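Call for participants: help us compare grippers for lab plate handling

Hovero is looking for up to 13 people to join a study at our Ekbridge office this November, and we would dearly love to hear from you if you have ever spent your working day moving plates from one place to another. You don't need to know a thing about robots – in fact, a good mix of bench scientists, technicians and complete newcomers would suit us very well.

You will be steering a robot arm in simulation, picking up plates and setting them down again with one gripper, then trying the same job with another. Our bench is modelled with plates, a control box and a large instrument, so it should feel fairly familiar to anyone who has worked in a lab.
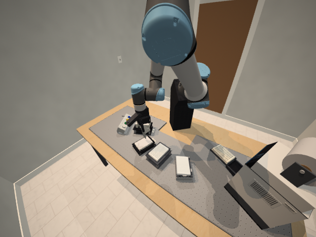 Between tasks we will ask how each gripper felt to use, where you hesitated and which controller you would happily pick up again. Grumbles are every bit as welcome as praise, and Huw Mostyn, who runs the sessions, will sit with you throughout and keep the tea coming. Please allow an afternoon, with a proper break in the middle.

We can offer a £5 lunch voucher and your travel costs within the county. You must be over 18 and comfortable using a screen for a few hours.

To put your name down, write to Nikau Nepia at Hovero, quoting study 729, and tell us a little about the work you do and whether mornings or afternoons are easier for a short phone call beforehand.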